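Ticket: Blender jug reads wrong / drinks coming out different every time
Product: Costard countertop blender, clear jug
Opened by: Ka-ming Kao
Opened: June 2018
Status: Open, waiting on customer

Original message

Hi all, hoping somebody can help me before I lose my mind over a pitcher of punch. I have the Costard with the big clear plastic jug, and I bought it for one job, a batch drink we call the Giáp (my husband's name for it, long story, it has orange and lemon and two darker syrups and goes over ice). I've been making it since April and it was fine for weeks. Then it started coming out different every single time. One night way too sour, the next night so sweet my sister couldn't finish hers.

I do everything by the marks on the jug. There are two sets, one on each side of the inside wall, and I use whichever one is facing me. I fill orange first, then lemon, then the syrups, then blend, then pour over ice. Same recipe card, same bottles, same brand of juice!

Things I already tried:
- New bottle of both syrups (they were almost done anyway)
- Different lemons
- Washing the jug twice, in case there was old syrup hiding under the blades
- Turning the jug a half turn on the base, which did nothing except make the handle stick out over the sink

Is the printing on my jug bad? Can I just get a replacement jug? I have 34 people coming over at the end of the month and I'd really like this sorted out.

Thanks!
Ka-ming

Reply from Tín Đào, Costard help desk

Hi Ka-ming,

Thanks for the detailed write-up, it saves us a round of questions. Before I order a jug I'd like to rule out how it's being read. When you check the level, are you looking down into the jug or across at it from the side? And do you add each ingredient on top of the last one, or measure them separately?

If you can, measure 200 ml of plain water in something you trust, pour it in the jug, and tell me what the jug says with your eyes level with the water.

Tín

Reply from Ka-ming Kao

Okay so, slightly embarrassing. I look down into it. I'm not tall but the counter is low, and I have the carton in one hand, so I just lean over and pour until it looks right. And yes, everything goes in on top of everything else, so for the lemon I'm doing math in my head (orange line plus lemon amount, and so on up the side).

I did the water test two ways. Standing up and looking down, I would have sworn it was short and I'd have kept pouring. Then I crouched until my chin was practically on the table and it was dead on the line. Same water! I did it again to be sure and got the same thing. The numbers are also really pale gray, and from up top they're on a slant and I can hardly make them out.

So I changed the whole setup. The jug is only for blending now. I dug out my little beakers with the spouts and each liquid gets its own, all poured and checked before anything goes in the jug. I lined them up with the orange and the lemon in the middle and the darker ones on the outside, and the ice is already in a wine glass so I'm not running to the freezer with a drink going flat.

The jug from where I normally stand, then the new setup on the table:

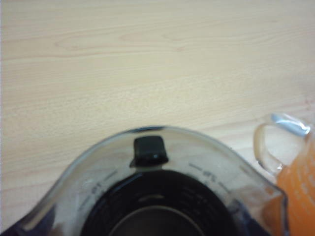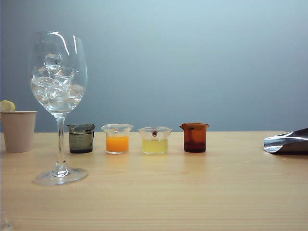 What I tested after that

Batch 1, beakers, everything measured at eye level. Tasted right. Tasted like April!

Batch 2, same thing again, next evening. Also right, and my sister finished hers.

Batch 3, back to the old way on purpose, pouring into the jug and looking down. Too sour. I went back and forth on why, and I think it's the lemon. I overshoot a little on the orange, but then I overshoot on the lemon too, and a little too much lemon is a whole lot more noticeable than a little too much orange.

Batch 4, beakers again but I let my husband do it without telling him anything except the amounts. Came out fine.

One annoying thing with my beakers, in case anyone copies this: the two end ones are tinted, a smoky gray and a brown, and with dark stuff inside it's hard to see where the liquid stops. I've been holding a white napkin behind them and that helps a lot. The clear ones are no trouble at all. I may just buy two more clear ones and keep the tinted ones for looking nice.

Still open from my side

1. I don't think I need a new jug anymore, so please don't send one. The printing seems to be right, it's just hard to read. Darker numbers would be a big help if anybody over there is taking requests.

2. There's a small black tab on the inside of the rim. I've never known if I'm supposed to do anything with it. Does it come off for washing or do I leave it alone? I've been leaving it alone.

3. For the party I was going to borrow my neighbor's Dranix and run two at once. Is there any reason her jug and mine would blend differently with the same amounts? Hers is a shorter jug and she swears by the Tronulo setting, whatever that does.

Reply from Tín Đào, Costard help desk

Glad the batches are behaving. I've canceled the jug request and passed on your comment about the numbers.

On the tab, please keep leaving it alone for now. I'd like to check it against your exact model before I tell you to pull on anything. Could you send me the model number from the label under the motor base?

I can't speak for the Dranix, but I'd run one small test batch in it before the party and taste it next to yours. I'm keeping the ticket open until I have the model number.

Tín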